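Leka cell: setup and upkeep notes

I look after the Leka cell at Grestimden, and this is the file I wish I'd had when I took it over. It goes with the shelf-stocking recordings in the Juluvel set, so if you've downloaded those and want to know what the cell is like to live with, read on. If you're about to run it yourself, please read the bit on cables twice!

What's in the cell

Two arms, bolted to a metal rail along the front, each with a parallel gripper and a small camera at the wrist. The walls are papered in a very loud floral (I've grown fond of it) and the floor is a pale stone-like sheet that marks easily. Props for this task are a three-tier shelf with a black metal frame and wooden boards, and rolls of plastic bags in green, pink and yellow. The rolls are soft, and they squash a bit if you close on them too hard, so the grip force setting matters more than you'd think.

Setting the grippers

I keep the closing force at 5 on the Morkik controller. Any higher and the wrap on the rolls starts to tear after a morning's work, and then you've got bits of film everywhere. Opening width is 76 mm, which gives enough room to come at a roll from the end without knocking the shelf post.

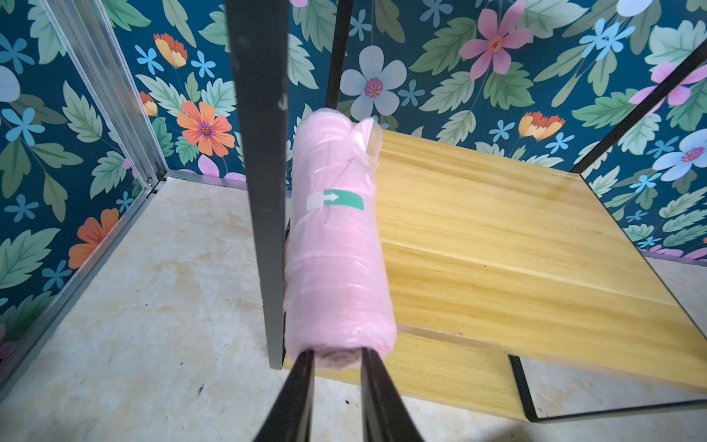

Check the fingertips before every session. I wipe them with a dry cloth, then close them on a strip of paper and give it a tug. If it slides out on one side only, the fingers have gone out of line, so loosen both screws at the base of the finger, close the gripper gently and tighten up again. It takes me 2 minutes now, though the first time I managed to lose a screw under the rail and spent half the afternoon fishing for it with a magnet.

Wrist cameras and cables

The cable needs a proper loop at the wrist. Too short and it pulls the plug when the wrist turns right over, too long and it catches on the shelf. Move the wrist by hand through its full turn with the power off and watch the loop the whole way round. The clips along the arm do work loose, so push them back on while you're there.

Before you press start

Put the shelf against the back wall, stand the arms in their rest pose and look in from the front. I do a slow run at quarter speed first, with my hand on the stop button, and only then go to full speed.

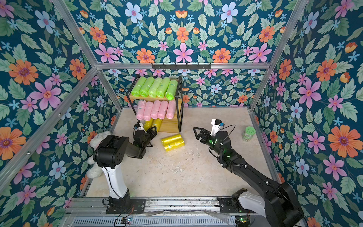 Regular jobs

Every 170 runs I redo the camera calibration and check the base bolts. The floor gets a wipe with a damp cloth at the end of the day (no spray, the boards on the rail won't thank you). I replaced the left gripper's fingers in December and noted the new zero position in the settings file, so don't copy over an older one.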